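The Toll at Barness

The ferry to Skandanthorpe cost 70 cents until the spring my aunt took over the ticket booth, and after that it cost whatever she thought you could stand. Doctors paid two dollars. Poets rode free, provided they didn't recite.

I was hired to write the fares down. She believed in records the way other people believe in soup. By October the ledger had 121 names in it, and next to each one a short remark in her hand: "owns a boat, why is he here," or "new hat, charge accordingly."

The council sent a letter. She charged the man who brought it double, because he had read it on the way over and looked pleased.
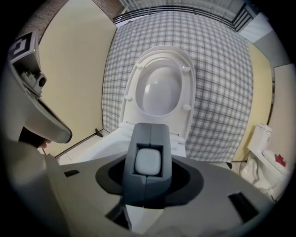
Gray on gray, with a little black.

Then one evening a woman came down the ramp with a suitcase and asked for a one-way. My aunt studied her for a long time. She looked at the shoes, the coat, the way the suitcase was held in both arms like a sleeping dog.

"Nothing," she said.

"I can pay."

"I'm sure you can. Get on."

I opened the ledger and waited for the remark. The boat was well past the breakwater before she took the pen from me, wrote "will want to come back," and told me to set aside a return ticket in the drawer under the stamps.

It was still there when I left for college. She had raised the price on it twice.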